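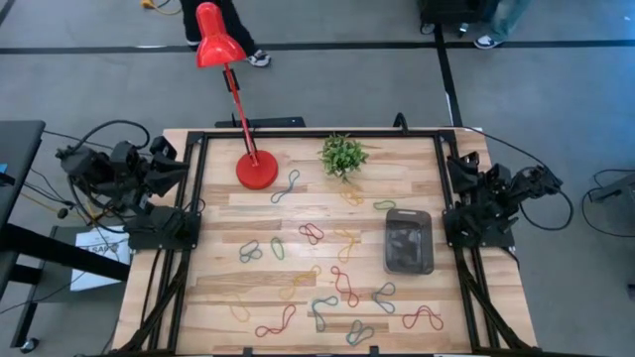
Cell 11, two-arm table, rubber bands out for the sorting task. Attachment posted by sullov_bench.

Sunum Users Board > Cell Setup and Maintenance > Left arm losing position on the two-arm table

sullov_bench
Posted 31 January 2024
Members are asked for advice on Cell 11 at the Sullov site. The cell consists of two black arms, one mounted on each side rail of a butcher-block table, with a container on the right half of the tabletop. The task is to pick up loose rubber bands and place them in the container. The right arm performs as expected. The left arm begins each shift correctly and then closes its gripper short of the band, always in the same direction. The fault appears after 700 cycles. Homing the arm corrects it for a short time.

The following has been done to date: the gripper fingers were cleaned, the servo horn screws were checked, and the home position was taught again. We would prefer to find the cause before ordering a replacement shoulder servo.

tai_maintenance
Reply 1
Please check the rail clamp before any further work on the servos. The arms on this type of table are held to the aluminum rail, and a clamp that has slipped by a very small amount will produce the error described. Mark the rail on both sides of the bracket with a paint pen, run the cell for one shift, and compare. Our site adopted this as a standing check in August and has not replaced a shoulder servo on that account again.

zuludton_cells
Reply 2
I do not agree that the clamp is the first place to look. A slipped clamp would not be corrected by homing the arm. The joints would return to the same angles and the gripper would still be off by the same distance. An error that clears on homing and then comes back points to the joint itself or to its cable.

I would draw attention to the cables on the left side. They loop off the edge of the table, and there are yellow and black cables between the arm and the desk. If any of these is pulling on the arm at full reach, the load on the shoulder will be uneven. We recommend a fixed tie point on the rail, with enough slack for the full range of motion.

tai_maintenance
Reply 3
The point about homing is accepted for a clamp that has moved and stayed there. A clamp that rocks under load is a different case, and we have seen it settle back when the arm was sent home. I maintain that the paint mark costs nothing and should be done first. I have no objection to the tie point.

sunum_support_desk
Reply 4
Both checks may be carried out in the same visit. The recommended order is as follows.

1. Stop the cell and remove power from both arms.
2. Mark the rail at the left bracket.
3. Move the left arm by hand through its full range and watch each cable for tension.
4. Add a tie point at the rail and secure the cables.
5. Tighten the clamp bolts evenly, a quarter turn at a time.
6. Restore power, home both arms, and record the readings for each joint.

Please do not teach the home position again until these steps are complete. Doing so would hide the error.

bench_reader_16
Reply 5
May I ask whether the lamp could be a factor? Its base is inside the left rail, and the shade is over the far side. On our table a desk lamp was moved during cleaning, and the picks were off until the camera settings were corrected. The plant at the far edge should also be kept out of the work area.

sullov_bench
Reply 6
The lamp and the plant are part of the approved layout and will remain. The lamp position is checked at the start of each shift. The error is also present when the arm is sent to a taught point with the camera turned off, so lighting has been ruled out.

The steps in Reply 4 were completed this morning. One cable became tight when the left arm was at full reach, and the lower clamp bolt accepted half a turn. Both items have been corrected. The cell is at 91 cycles, and I will report again once it has passed 700.

zuludton_cells
Reply 7
Please include the shoulder readings in that report. With two items corrected at once, they will be needed to tell which one was responsible.

tai_maintenance
Reply 8
Agreed. Kindly state also whether the paint mark has moved.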